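Hepburn Screen Club
Minutes of the October meeting, upstairs at the Erna

Present: Iulian Lungu (chair), Margareta Coman (minutes), nine members and one partner waiting for a lift home.
Apologies: received from four members, two of whom were later seen downstairs in the bistro.
Meeting opened 7.40 pm, the projector having had its own views about 7.30.

1. Previous minutes

Accepted, with one correction. The member recorded as having "walked out" of the September screening had gone to move his car. He would like this noted. It is noted.

2. The end of Rindik

The chair spoke to the cancellation of Rindik after two seasons, with the lighthouse keeper still down the well. He described his feelings as "measured" and then spoke for eleven minutes.

Members discussed whether the show could be picked up by another service. M. Coman pointed out that the sets have been pulled down and the lead has signed on to a hospital drama. The chair said sets can be rebuilt. Asked about the lead, he said she could be recast, and the room turned on him.

It was agreed that the club would write to the producers. A first draft by the chair ran to 1000 words and used "betrayal" in the opening line. The meeting preferred something shorter. The online petition stood at 419 signatures at the time of the meeting, and three members admitted to signing it from work as well as from home.

Action: M. Coman to redraft the letter. Chair to leave it alone.

3. Supper

Cheese is to be cut before the film starts. Chips in crinkly packets remain banned during anything with subtitles. The vegie platter was well received last month and will continue, capsicum included, over one objection.
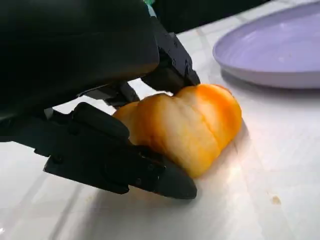

4. Summer marathon

Two proposals were put.

(a) All 28 episodes of Kiltimeck over one long weekend, with breaks for sleep at the discretion of the chair. Supporters called it the finest small-town mystery ever made. M. Coman asked whether anybody could say who did it. Four names were offered.

(b) Both seasons of Rindik, as a wake.

A vote was held and tied. The partner waiting for a lift was asked for an opinion and said she didn't mind the one with the lighthouse. This was ruled out of order by the Kiltimeck side. Held over to next meeting, with both camps asked not to bring T-shirts.

5. Money

The club has $800 in the account. The chair suggested a better screen. M. Coman suggested paying the Erna for the room, as the bill had now been sent twice. Carried, with the chair abstaining.

6. Other business

The spoiler rule was raised again. It stays at one week for episodes and one month for films. The chair's habit of sighing heavily just before a character dies was held to be a spoiler and he has been asked to breathe normally.

The missing second disc of the Kiltimeck box set has still not been returned. Whoever has it may leave it on the piano.

Meeting closed 9.15 pm. Next meeting same room, bill permitting.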